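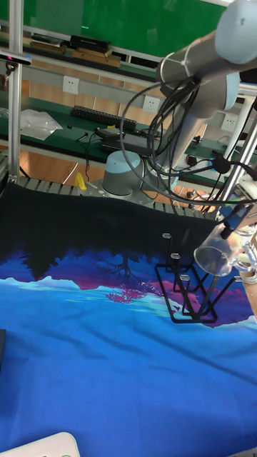
Gullow wants its own name on more of the shelf

29 August 2024

I've been shopping at the Gullow near the bus depot for years, so when an email landed saying the chain is adding 60 new store-brand items before the holidays, I got a little too excited. I called them up the same morning!

Colleen Després, who runs buying for the chain, told me the new stuff will go out under the Corrigan label, the one you already see on the rice and the canned tomatoes. Next come coffee, dish soap, frozen peas, pet food and (finally) a decent salted cracker. Nine stores get the full range first, and the rest have to wait until the warehouse catches up. My store is on the early list, so I'll report back on the crackers.

Gullow makes more on a Corrigan can than on a national brand, even with the lower sticker price, and Després was pretty open about that. She wouldn't tell me how much more - I did ask twice.

The coffee is coming from Odenent, a roaster that used to sell mostly to restaurants. Fiachra Doherty over there says the first order was for 3000 bags and they had to add an evening shift in June to get it packed. He sounded tired but happy.

Not everyone is thrilled. Saqib Jatoi supplies Gullow with jams and pickles under his own name, and he's worried about losing the eye-level spots. "If they move me down by the floor, I'm selling to toddlers," he said. Després says no current supplier is being dropped this year, though she didn't promise anything about who goes on which shelf.

I also wanted to know about online orders, which have been kind of a mess at my store. Corrigan items will show up in the app the same day they reach the shelves, and you'll be able to turn off substitutions for them. Pickup hours stay the same for now.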